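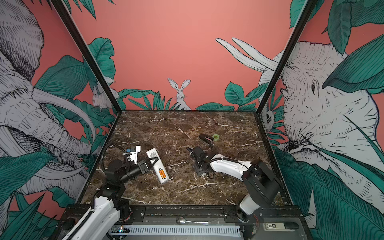 Visit report: Klinhom returns and refurbishment site, Prastanau

The visit was arranged through Testard, who supply the arms and the control software and who wanted customers from other sectors to see an installation that has been in daily use through a winter peak. We went in February. The group was small, mostly people from repair and returns operations, plus one person from an insurer who asked the best questions about guarding.

Klinhom takes back consumer electronics for retailers and rental companies: set-top boxes, soundbars, small projectors, and the accessories that come with them. The building is a former furniture warehouse on the east side of Prastanau, with goods-in at one end, dispatch at the other, and the benches between them. Souad Belkadi, who runs the bench area, took us around. She started as a grader on the same floor and still covers a bench when someone is out.

Goods-in

Cartons arrive mixed. A person opens each one, scans the return code, and splits the contents into main unit, power supply, remote and cable. Klinhom tried to automate the opening step and dropped it. Customers pack returns in whatever they have at home, and the tape alone defeated the trial. The opening stations have been given height-adjustable tables and better knives, and that is the extent of the change there.

The split matters for what comes later. Main units go to test racks, power supplies go to an electrical check, and remotes go to the two-arm benches, which were the reason for the trip.

The two-arm benches

There are 4 of these benches, in a row behind the test racks. Each is a table inside a black frame with an arm at each front corner. The grippers differ between left and right on the bench we spent the most time at. The left one is a parallel type with a white finger assembly, and the right one has angular fingers. Belkadi said the pairing was settled by trial, and that the operators had more say in it than the supplier did.

The work at hand was remotes with the battery compartment open. At the bench we watched, a white remote was lying back upward, set at a diagonal, with two AA cells side by side in the compartment. The left gripper was down beside it and the right one was above the middle of the table. The cells have to come out before the remote is cleaned and graded, and they go to a separate waste stream. It is a dull task for a person and an awkward one for a machine. The springs vary, the cells sit at slightly different depths, and the remote slides on a smooth top if it is not held.

Visitors tend to comment on the surroundings before the mechanics. The top has a brown marble pattern veined in white and cream, and the walls carry a jungle mural on salmon pink, with elephants and rabbits among the leaves. Belkadi was asked about the practical effect of a patterned background on the vision system. Her answer was that the system has to find a remote on any surface the customer contracts might bring, and that a plain gray bench had given them good numbers in commissioning and poor ones afterward. Testard's engineer agreed with the second half of that and was more guarded on the first.

A silver spoon was lying on the front beam, between the arm bases. The benches get used for small objects of several kinds, and between batches the fronts collect things. The insurer's representative made a note about loose items near moving equipment. I would have made the same one.

How a shift is organized

The day shift on the bench area has 16 people. Before the arms came in, all of them graded by hand and rotated between remotes, cables and cosmetic checks. Now the roles are split differently. Each pair of two-arm benches has an operator, who loads, clears faults and demonstrates the motion again when the arms fail on a new model. The rest grade, test or repair.

Demonstrating is the part that took the longest to staff. The operator guides both arms through the task, repeats it with the item in different positions, and marks which attempts are fit to keep. A careless demonstration causes trouble for a week. Klinhom first gave this to the technicians, on the assumption that it was a technical job, and then moved it to experienced graders. The graders knew how much force a compartment cover will take before the tab goes, and the technicians had broken a fair number of tabs.

The operators' record-keeping runs in Clorkine, the shop-floor system Klinhom already had. Every fault is logged with a cause from a short list. We were shown the list. It has 7 causes, one of which is "other," and Belkadi was frank that "other" is used too much toward the end of a shift. She would like a voice note option. Testard has it on a roadmap with no date against it.

What has changed for the people there

I spoke with three of the graders during the break, without management at the table. What follows is a summary and carries no more weight than that.

Hands and wrists came up first. Pulling cells from remotes all day is hard on the thumb, and two of the three had worn a brace at some point under the old rotation. Both said this had improved.

The second point was less favorable. Remotes used to be regarded as the easy station, somewhere to go after a morning of cosmetic inspection under bright lamps. With that station gone, the inspection hours per person have risen. Management has responded with a shorter inspection block and an extra break, and the graders considered this a partial fix. One of them asked for a remote bench to be kept manual on purpose. That request was still open when we visited.

Pay was the third. Operators receive a supplement for demonstration work. Graders who cover for an operator receive it only if they cover a full shift, and short covers are common. Belkadi raised this herself later in the day, before anyone had put it to her, and said it was being reworked.

No one on the shift was let go when the benches were installed. Temporary hiring for the winter peak was lower than in the year before. Both statements came from Klinhom, and I have not seen the figures behind them.

Maintenance and housekeeping

Cable wear is the main item. The hoses on the arms flex constantly, and the site keeps spares on a hook by the row. Slotted duct runs along the front of the bench, which makes tracing a wire quick enough, but there were thin leads and small parts exposed around the bases that I would want covered in a building with this much cardboard dust. The technicians vacuum the fronts at the end of each shift.

Finger pads are replaced on condition. An operator can change a pad without a technician present, after a short sign-off. Anything beyond the pads waits for maintenance, and on the late shift that can mean a bench standing idle until 6 a.m.

Throughput

Klinhom does not publish cycle times and asked us not to time the benches, so I did not. In general terms the arms are slower than a practiced grader on a familiar remote. The site accepts this for the continuous running. For a mixed stream with many unfamiliar models the case is weaker, and Testard's engineer said as much.

Points to take back

Our own accessory line is smaller and the mix is wider, so a direct copy would not suit us. Three items are worth following up.

Demonstration work should be priced and staffed from the start, from among the people who already do the task by hand.

The rotation has to be redrawn before a station is removed. Klinhom did this afterward and is still adjusting.

Fault logging needs a check on how often the catch-all cause is chosen, by hour of shift. Belkadi has offered to send the Clorkine fault form – without the data – and I have asked for it.

A second visit in the late shift was suggested and I would support it, ideally with one of our own graders along. Travel from the station takes longer than the invitation says. The bus stops short of the site, and the last stretch has no sidewalk.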